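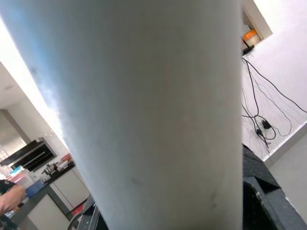 Small Business > Starting Up > Partners and Ownership

Splitting ownership when one partner puts in cash and the other puts in time

Asked by Amparo Salcedo, 27/11/2019

My cousin and I are setting up an LLC called Tolel to do bookkeeping for restaurants. She is putting in all the cash to start, and I will be the one working full time. She has a regular job and plans to help on weekends only. We had talked about 50/50, but a friend said we should use vesting. Is that something a two-person company does, or is it only for tech startups with investors? We haven't filed anything yet and we don't have an operating agreement.

2 answers

Sachiko Ueda
Any company can do it. Vesting means you earn your share over time, and if you leave early you keep only the part you have earned. The usual setup is 4 years with nothing in the first year, but you can write whatever schedule you both agree to.

I would keep the cash and the work separate. Your cousin's money can go in as a loan that the company pays back before anyone takes profit, or as a capital contribution that is recorded in her name. Then you talk about percentages based on who does what from here on. When I started Shimada with a former coworker we mixed the two together and spent most of January arguing over what her deposit had bought her.

Watch out for 50/50. With 2 owners and an even split, any disagreement is a deadlock. You can still do it, but put a tie-breaker in the operating agreement – an outside person you both accept, or a buyout clause where one of you names a price and the other chooses to buy or sell at it.

Also ask a tax person before you sign. An LLC share that vests can be taxed differently from one that is fully yours on day one, and there is a short deadline for one of the forms (the 83(b) election, if it applies to you). Have the agreement done before you take the first client.

osard47
Agree with the above. Me and my brother did 60/40 on a handshake and it was fine until he moved away. Still owns his 40, hasn't done a day of work since. Get it in writing. We paid a lawyer later to sort it out and it cost a lot more than doing it at the start would have.

Was this page helpful? Yes / No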